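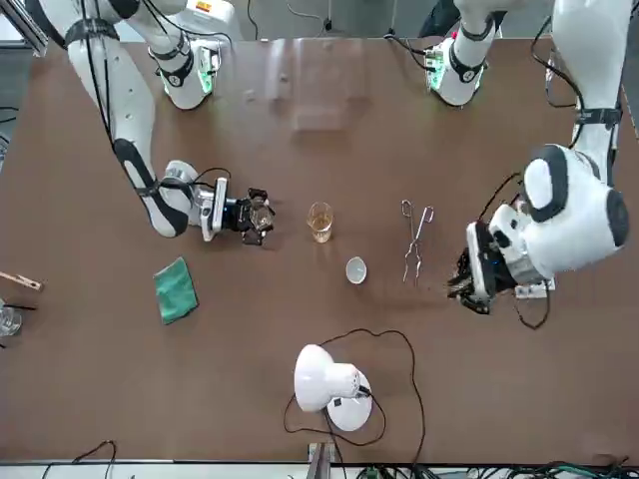

mossybucket wrote:
Crucible tongs are the bit I'd never skimp on, whatever else you decide to buy cheap. I had a pair where the tips didn't meet properly and I dropped a little dish straight into the sink. Two pieces. So before you ask about beakers, what are your tongs like?

Home Forums Kit and Glassware Members Search
Reading time: 4 minutes

pennywhistle_k wrote:
Ha, fair question! Tongs are plain silver metal ones, nothing fancy, and the tips do meet, I've just been and checked. What I was really after was a bit of advice on the whole small kit. You've got the beaker with the yellowy stuff in it, the little white cup and the tongs, and I want to keep it all together as a table-top set for the crystal growing and general pottering I do of an evening. At the moment everything lives in a biscuit tin lined with a tea towel, and every time I open it I wince. Do people keep the glass and the ceramic separate? And is a small beaker enough or will I be cursing myself by August?

grumblethorpe wrote:
Separate. Always separate. The white cup will win any argument with the beaker.

I use one of those Drultwood drawer trays, the felted sort with dividers you can slide about. It cost me 13 quid and it's lasted longer than the drawer did. Metal goes in its own slot right at the back, so it can't slide into anything when you yank the drawer open in a temper.

tinlid wrote:
I'm going to disagree with grumblethorpe (again, sorry!). Felt is horrible for this. It holds on to every crumb of whatever you've been using, you can't wash it, and after a year it looks like something the cat slept on. I have bare plastic trays and a folded cloth between things, and the cloth goes in the wash. Never chipped a thing.

As for the size of beaker, small is lovely for growing seed crystals but you'll want a bigger one for the main batch. I do mine in a 1,000 ml and it gives you room to hang the thread without it touching the sides.

grumblethorpe wrote:
You wipe your glass before you put it away, tinlid. That's how the felt stays clean. I've had mine for years and there's no crumbs in it.

tinlid wrote:
I've seen the photos of your drawer.

mossybucket wrote:
Children, please.

Pennywhistle, is the white one a crucible or an evaporating dish? They get sold under all sorts of names and it does matter a bit. A crucible is for heating things properly hot, and a dish is wide and shallow so the liquid goes off faster. If you only want to dry off a few spoonfuls of solution, get the dish. I have the Besson ones and they're all right, though the glaze on the second one was a bit rough round the lip and I sent it back.

pennywhistle_k wrote:
Oh, now I don't know! It came in a mixed lot with the tongs and the listing only said "lab bits, 524". No idea what the 524 was meant to be, a lot number I suppose. It's small and round and that's as far as my expertise goes. I'll have a look underneath for a mark.

On the trays, I think I'm leaning towards tinlid's way, only because I know full well I won't wipe things properly when I'm tired.

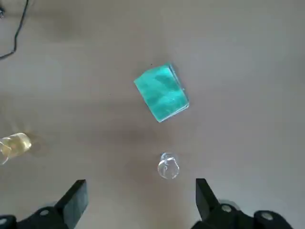
quietkettle wrote:
Do you need a lid on a jar of growing crystals? A loose cover is best, a bit of kitchen paper or a coffee filter with a rubber band, so the dust stays out and the water can still get away.

I'd add to that, leave it somewhere the temperature doesn't swing about. I had a jar on the windowsill and the crystals would grow all day in the cool and then half dissolve once the sun came round. Top of the bookcase has been much better.

tinlid wrote:
Agree about the paper. Not sure about the bookcase, mine vibrates every time somebody comes up the stairs and I got a heap of tiny ones instead of a decent big one. Inside a cupboard on the floor works for me.

grumblethorpe wrote:
Floor's fine until you kick it.

Also, label everything. I don't care how well you think you'll remember what's in the beaker. Masking tape and a pencil, write the name and the month on it. Ink runs when it gets splashed.

pennywhistle_k wrote:
Right, I've turned the white cup over and there's no mark at all, so I'm going to treat it as a dish and keep it well away from any flame. I've ordered a plastic tray from Plomari and I'm cutting up an old pillowcase for the cloths. Tape and pencil already in the tin! Still can't decide on the bigger beaker, has anyone used the Pramemus ones? They're a good bit cheaper.

mossybucket wrote:
I've got 2 of them. The markings wear off but the glass is decent enough, and the spout pours cleanly. I'd get one.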